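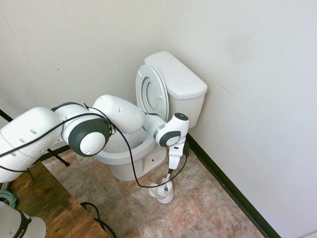
Figure 3. Bathroom station at the open day: the gripper closed on the handle of the toilet brush, with the seat and lid raised.

4.2 What we learned from the open day

I'll be upfront that the open day at Clarholm in February was never meant to be an experiment. We'd agreed to run the arm for visitors because the building was opening its doors anyway, and I figured we'd get a pleasant afternoon and maybe a few signups for the later sessions at Prostmont. What we got was a pile of notes that changed how I think about the whole task set, so they get their own section in this paper (Misaki Okabe talked me into it, and she was right).

We ran three stations that day: the kitchen counter, the laundry shelf and the bathroom. I'd have bet good money on the kitchen being the crowd favorite. It has nice lighting, the objects are colorful, and the policy had been behaving well on it all winter. But people kept drifting down the hall to the bathroom! There's barely room to stand in there once the arm is set up on its table, so Genji Kaneko ended up letting visitors in a couple at a time while the others waited and chatted in the doorway.

The brush task (Figure 3) is short on paper. The arm reaches past the bowl, takes the brush by the handle, lifts it out of the holder, and puts it back at the end. We left the scrubbing motion out of the demonstration, partly for splashing reasons and partly because the force controller wasn't ready for an audience. The lift is fussier than it sounds. The handle is thin and white, the holder is white, the toilet is white, and the walls are pale too, so the segmentation model has very little to hang on to. In the training set of 837 bathroom episodes, the most common note our annotators left was some version of "lost the handle." Chie Uchida had suggested wrapping the handle in colored tape, and I said no for months on principle, since real bathrooms don't come with tape on the brush. I still think that was the right call, though I did waver a bit that morning during warmup.

The cable was my other worry. It runs along the outside of the arm and hangs in a big loop near the wrist, and with a reach this long you need all that slack. The planner knows nothing about it. For the open day we just kept the wrist rotation inside a narrow band, which ruled out some perfectly good grasps. Ghislain Turcotte has since written a simple cable model for the planner and I describe it in Section 5, but none of the runs discussed here used it.

Now, the visitors. I'd expected questions about speed and price, and we got those. What I hadn't expected was how much people cared about the order of things. One woman who had cleaned offices for most of her working life watched two runs with her arms folded and then asked where the arm's hand went next. Did the same fingers that held the brush also open the kitchen drawers? I started explaining that the stations were separate demos, and she waved that off, quite kindly. She wanted to know what it would do in her house. Our task graph at that point had no notion of a gripper being clean or dirty. It does now, and the change came straight out of that conversation.

A man with a bad shoulder asked something else I keep coming back to, which was whether the arm could simply hand him the brush. He was happy to do the cleaning himself, it was the bending down he couldn't manage. Toshiko Sakamoto wrote that one on the whiteboard and underlined it. We had treated handover as a separate line of work (the Bikent tasks, see Section 2), and it had never crossed my mind to join the two.

I should say something about how the runs went, with the caveat that we weren't scoring them. We stopped the arm by hand whenever a visitor leaned in too close, and we restarted from a reset pose each time, so any success rate would mean very little. I've left the open day runs out of the tables. The comments are another matter. Together with the cards from the two smaller visits at Haque they came to around 2,000 words once typed up, and Toshiko and I coded them separately before comparing notes. We disagreed most over the remarks on noise, which I had filed under comfort and she had filed under safety. We kept both codes.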